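Gillo Family Records: User Guide
Section 4. Adding a Surname and Its Spelling Variants

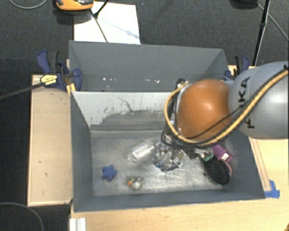 Figure 4-1. KUKA robot arm over a grey metal bin.

This section explains how to create a surname entry, attach variant spellings, and link the entry to a place of origin. You must have an editor account. Reader accounts can search the surname index but cannot change it.

Before you begin

Have at least one dated source ready for each spelling you plan to enter. Parish registers, tax rolls, passenger lists, and gravestone transcriptions are all accepted. A published family history may be cited, but it does not count as a dated source.

4.1 Creating the surname entry

1. Open the Surnames tab and select New Entry.
2. Type the surname in the Main Form field. Use the spelling found most often in your records, with a capital first letter only.
3. Select a name type: baptismal, local, occupational, nickname, or unknown.
4. In the Earliest Record field, enter the year and the source code. If the year is uncertain, select the Estimated box.
5. Select Save Draft. The entry receives a number and stays private until it is submitted.

Note: The Main Form field holds up to 144 characters, including spaces. Prefixes such as "de" and "van" belong in the separate Prefix field. The surname De Luca, for example, is entered as "De" and "Luca" and is displayed in full in search results.

4.2 Attaching variant spellings

1. Open the draft and select Variants.
2. Enter one spelling per line, exactly as it is written in the source. Do not correct or modernize it.
3. Add a source code beside each line.
4. Select Check Matches. The program compares your list with existing entries and marks any spelling already in use.
5. For each marked spelling, choose Share or Keep Separate.

Caution: Share joins the search results of two surnames. Once the entry is published, only an administrator can separate them. Do not choose Share on the basis of similar sound alone.

A single entry may hold up to 117 variants. Lists may also be imported from a Zulta file, with a limit of 3,000 lines per import across all entries.

4.3 Linking a place of origin

1. Select Places, then Add Link.
2. Search for the parish or town. Where two places have the same name, check the county before selecting.
3. Mark the link as Recorded or Traditional. Traditional is used where the connection rests on family accounts.
4. Select Submit for Review.

Note: Entry 684 (Mikkelsen) may be consulted as a model of a completed record with both kinds of place link.

Questions about source codes should be sent to Ea Mikkelsen at the Dirnville office. Section 5 covers coats of arms and mottoes.

Section last revised May 10, 2021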